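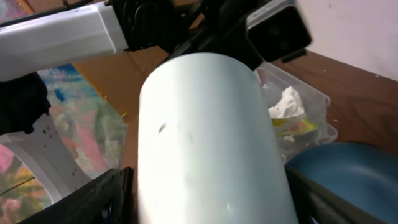 I've been trying to sort out clearing up after tea so it all gets done at the table instead of in our sink, which is tiny. Rubbish goes in a clear tub, bowls and plates on a brown tray, and then everything moves across to the rack. The part that bothers me is the white pieces. They pick up marks that I never see on the darker ones, like the dark smudge up near the end there and the grey specks further down. Bicarb paste has taken some marks off other pieces but not all. Does anyone have a better way, and does the rest of the setup make sense?

Posted by marrowbone, Brirnby, 8 pm

quillback wrote:
Grey marks on white crockery are mostly metal from cutlery or the tap. Cream cleanser on a soft cloth, 15 seconds of rubbing, rinse. Bicarb is fine but it's slow. Specks are different and might be in the glaze, so you could be scrubbing at something that won't move.

tinshed_2 wrote:
I wouldn't use cream cleanser on anything you drink out of. It dulls the surface over time and then it marks worse. I ruined a set from Momon doing that. Soak in hot water with a bit of Drinduvov powder and leave it overnight.

quillback wrote:
I've used it on the same mugs for years and they still have their colour. It depends how hard you press.

marrowbone wrote:
Thanks both. I'll try the soak first because I've already got a box of the powder. For the layout, I run left to right. The tub and the black tray are on the left, the brown tray is in the middle and the rack is on the right.

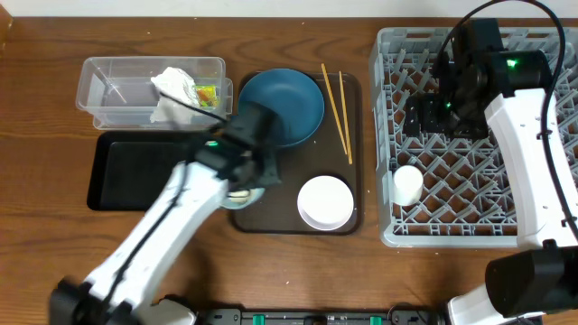
The cup goes straight in the rack, and the bowl and plates follow from the tray. Chopsticks are last. I'd like to have a spot for them because they roll around and fall through the grid in the rack.

pantrymoth wrote:
Stand the chopsticks in a tall jar beside the rack, tips up. Baloyi sells a narrow cutlery holder that clips to the side, but a jar costs nothing. I like the clear tub for rubbish. You can see what's in it before you tip it out, and I've binned a teaspoon more than once.

tinshed_2 wrote:
I'd lose the tub. Carry the kitchen bin over and scrape into that. It's one less thing to wash.

marrowbone wrote:
Our bin is under the bench on a runner and doesn't come out. Also, I don't want tissues and food scraps mixed with the rice. We weigh it out at the table and there's usually some spilled, so I use the black tray to catch it and put it back in the jar.

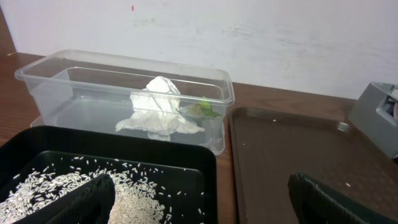

Tissue and leaf in the tub, dry rice in the black tray.

pantrymoth wrote:
That makes sense. How much rice do you measure out?

marrowbone wrote:
300 grams for the four of us.

quillback wrote:
Keep the rice tray further from the tub then. If they touch, you'll knock scraps into it.

marrowbone wrote:
Good point, I'll leave a gap. The soak is on tonight and I'll post tomorrow with how it went.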